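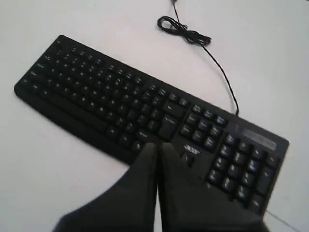
The Acer on the white table, afternoon.

December. Slept badly, up before six. Cold in the back room, so I worked in the kitchen with the laptop until the heater had done something.

The main thing today was the keyboard. I have been putting it off since I moved the desk. The small one I bought in the summer has been driving me up the wall – no number pad, arrow keys half the size they should be, and Delete hidden behind a second key that I never find on the first try. I thought I would get used to it. I gave it five months. Last night I was entering the Liew invoices and typed a total wrong three times in a row, and that was enough. I went to bed annoyed and got up still annoyed.

So after breakfast I got the old Acer down from the closet shelf. It was under the box of Christmas lights and behind the fan. The cord had been wound up tight and it kept the shape, so it wouldn't lie straight until I had pulled it through my hands a few times. I carried it to the white table, which is the only surface in the room with enough depth for a full-size board at the moment. The desk proper is still covered with the Jimdale folders and will be until the end of the month.

I had forgotten how wide it is. It wouldn't go in square with everything else where it was, so I left it at an angle while I made up my mind where it should live. It's a plain black board with the letters in white. There is the long block of letters, then the six editing keys with the arrows underneath, then the number pad. The Acer name is in silver under the arrows, in small letters. I used this thing every day for years and could not have told you this morning where the name was printed. I would have guessed the top edge.

Cleaned it before plugging it in. I turned it over above the sink and tapped the back, and then did it again outside on the step, which I should have done first. Crumbs, a staple, a lot of gray fluff. Then the soft paintbrush between the rows, and a cloth barely damp along the front strip where the hands go. I didn't pull any keys off. I did that once with another keyboard and spent the evening trying to get the space bar to sit level, and it clacked on one side for the rest of its life.

Cotton swabs around the number pad. Used up the last of the packet, must get more.

Coffee at ten, then plugged it in. Nothing at first. Tried the other port and the number lock light came on. The first port may be dead, or it may be the adapter, I'll look at it some other time. Typed out the alphabet and all the numbers in an empty note. Everything came up. The left Shift feels a bit slow to come back but it works. The period on the pad needs a firmer push than the rest, and I remember now that it always did.

Then I did the rest of the Liew invoices to see how it went. There were 67 of them left, mostly short ones, two or three lines each. I was done before lunch. It is surprising how much my right hand remembered. I didn't look down at the pad after the first few, and the plus key being tall and out at the edge means the little finger just drops on it. Same with Enter. With the small keyboard I was going along the top row with one finger like somebody dialing a phone.

Only two mistakes that I caught, both mine. One was a date I read wrong off the paper. The other I had the 300 in the wrong column, so it showed up as a credit.

Skekex crashed once in the middle, as usual when I leave the report window open behind it. Lost one entry. It wants an update and I'm not giving it one before the year is closed.

Lunch was the rest of the barley soup and the heel of the loaf. Ate standing up, looking at the yard. The neighbor's gate is open again and banging. I thought about going over to shut it and then it stopped.

After lunch I tried to settle where things go. The trouble with the full-size board is the mouse. With the number pad on the right the mouse ends up a long way out, and by midafternoon I had the old ache under the shoulder blade. I had forgotten about that too. That was the reason I went looking for a small keyboard in the first place, now I think of it. I wrote something about it in here back then, I'm fairly sure, and I didn't go back and look.

Things I tried: moving the whole board left so that the letters are in front of me and not the middle of the keyboard. That is better for typing but then the pad is where my right hand wants to rest, and I leaned on it and put a row of threes into a letter. Tried the mouse on the left side. Gave that up after 10 minutes, I can't do it, I overshoot everything. Then I put a book under the chair cushion to sit a little higher, and the arm came down at a better angle, and I left it at that. I'll see tomorrow how the shoulder is.

The other thing is that the front strip on the Acer is hard plastic and the edge of it has a rim. It's fine for an hour. For longer I think I'd want something soft in front. There is a rolled gray towel I use for the draft under the door and I tried that, folded flat. Too high. A dishcloth folded in three was about right but it slides. Maybe with a bit of the rubber shelf liner underneath – there is some left in the drawer with the string.

The small keyboard I wiped down and put back in its own box with the little booklet. Not throwing it out. It would do for the trip to Skasova in the spring, it fits in the bag next to the laptop and weighs nothing. I put the box on the closet shelf where the Acer had been, and then of course the Christmas lights had to come out and go back in again, and while they were out I tested them. One string is dark from the middle on. Left it on the hall chair so I'd do something about it.

Cords. The white table has the bad side that it shows every cord. On the old desk they all dropped down the back and I never saw them. I spent longer than I want to admit trying to get them to go off the far edge together. Used two bread bag clips and a twist tie. It holds, though if I pull the board toward me more than a few inches the whole lot comes with it. I need a proper clip, the kind that sticks to the underside of a table, and I'd rather not stick anything on this one until I know if it's staying in the back room or going into the kitchen.

Went out at four for bread, cotton swabs and stamps. Came back with bread and stamps. 30 minutes there and back, it was getting dark on the way home and the sidewalk by the school was slick.

Wrote two letters in the evening, both on the Acer. It is louder than the small one. I noticed it with the radio off, and after a while I stopped noticing it. I like the sound well enough. The keys go down further and there is something to push against. I also type faster on it and make longer sentences, and I don't know if that's good for the people getting the letters.

One thing I found out while writing: I have got used to having the small board's Home and End on the arrow keys with the second key held down, and I kept reaching for it and opening a menu. Every time. It took most of the first letter before my hand went to the right place. Page Down I found at once. Insert I hit by accident, as I always did, and typed over half a line before I saw it. I wonder if anyone has ever pressed that key on purpose.

Did the totals for Liew again after supper, just to check, and they agree with the paper. Put the paper in the envelope and the envelope on the hall table under the keys to the shed. That is one job off the list before the holidays. Jimdale is the big one and I haven't opened the second folder yet. I looked at the spine of it and moved it to the other end of the desk.

For tomorrow: cotton swabs. Shelf liner under the dishcloth. Try the dead port with the printer and see if it's the port. New fuse for the lights, there should be a spare one taped inside the plug. Call about the heater, it clicked for a good while this morning before it caught.

Shoulder still a little stiff at bedtime. Hot water bottle, half a chapter, light out before eleven.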